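A Visit to the Migrant Hostel Open Day at Dardale

Filed under: Settling In, Days Out

Most people drive straight through Dardale on the way to Nondport. I had done it many times myself before a colleague mentioned that the old migrant hostel on the edge of town opens its doors each November. My parents spent their first months in Australia in a hostel much like it, in another state, and they never said much about it beyond the food. So I packed a sandwich and went.

The hostel is on Biswas Road, past the silos and the footy ground. Parking is on the grass beside the old laundry block. Entry was by gold coin donation, and you get a photocopied map at the gate. The gates opened at 10 am and by half past there was already a queue for tea.

Of the original huts, 16 are still standing. The rest were sold off to farmers in the district when the place closed, and a few of them are apparently still in use as shearers' quarters and hay sheds. At its busiest the hostel housed more than 600 people, which is hard to picture when you see how small the grounds are. Families were given two rooms if they had children and one if they didn't. Single men slept in the long huts near the road.

Two of the huts have been fitted out the way they would have looked. There are iron beds, grey blankets, a kerosene heater and a wardrobe without a door. Hut 2 also has a display of things people brought with them on the ship: a coffee grinder, a christening gown, a set of chisels rolled up in canvas, a school report in Dutch. The labels are short and give the name of the family, the port they left from and the year they left the hostel. I liked that they recorded the leaving and left the arriving to the passenger lists.

The dining hall is the largest building and the one everyone has a story about. There was a board where former residents could pin up a memory, and a good half of the notes were about mutton. Boiled mutton, mutton stew, cold mutton in the lunch tin. One woman wrote that her mother cooked cabbage rolls on an upturned iron in their room, which was against the rules, and that the whole row of huts knew about it by the smell.

At 11 am there was a talk on the work contracts. Many arrivals had agreed to work for two years wherever the government sent them. From Dardale that usually meant the railways, the cannery or the sugar mills up north. Men with trades often found their papers weren't recognised, and some of them never went back to the work they had trained for. The speaker read out part of a letter from an engineer who was put on a track gang. There were a lot of questions afterwards and the talk ran well over time.

Several of those questions were from people who had arrived recently themselves, and that changed the feel of the day for me. A group had come up by bus from the English classes in Nondport, and they were comparing notes on skills assessments, rental applications and how long it takes to get a licence transferred. The forms have different names now.

Lunch was run by the local community groups out of the back of the dining hall. I had a plate of pierogi and a cup of tea, then went back for a honey cake that had sold out. Get in early if you want the cake.

In the afternoon I did the walk down to the railway siding, where the special trains used to come in. It takes 20 minutes at an easy pace and there isn't any shade, so bring a hat. There is a plaque at the siding and a bench, and not much else. Some of the original platform edging is still in the grass.

I spent the last hour in the records room. You fill in a slip with a surname and they look it up for you in the card index. It only covers people who came through Dardale, so I wasn't expecting to find my own family and I didn't. The man beside me found his grandfather's card, with a hut number and a signature, and was given a copy to take home.

I stayed the night at the Rirus Motor Inn, on the main street opposite the bakery. The room was clean and quiet and there is a counter meal at the pub two doors down. It's 66 km on to Nondport, an easy drive in the morning, but I wouldn't do it at dusk with the number of kangaroos about.

If you go, wear flat shoes, as the paths between the huts are gravel and fairly rough. The dining hall and the records room have ramps. The fitted-out huts have three steps and no rail. There are toilets behind the dining hall. Bring cash, because the book table doesn't take cards. 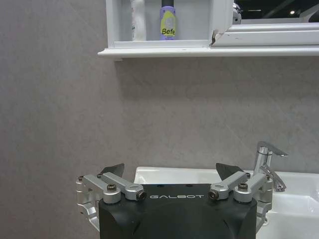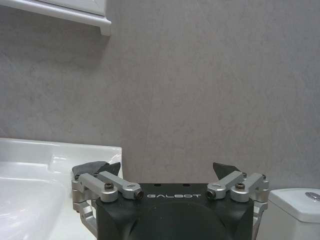 Both photos: in the bathroom.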